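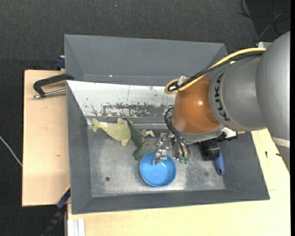 Robot arm over a dark gray bin

Print | E-mail this message

Re: [Alten-neighbors] Sourdough swap in June

Remedios Paredes wrote:
> I have 8 jars of starter on my counter and a husband who
> wants the counter back. Can we hold the swap earlier?
> Also, does rye count?

Remedios,

Rye counts. Rye has always counted, whatever Iker told you at the last one. He also thinks a starter needs a name and a birthday.

We can't go earlier. The hall on Bravo Street is taken until June by the tap dancers, and I've heard them through the wall. Bring all the jars then, lids loose, please. Everett's car still smells like a brewery.

If you need to slow them down, feed them less and put them in the fridge. Mine went five weeks in there and came out gray and offended, but it made bread.

Baltasar Montoya

Contact the list owner | Copyright Alten Neighbors | Back to top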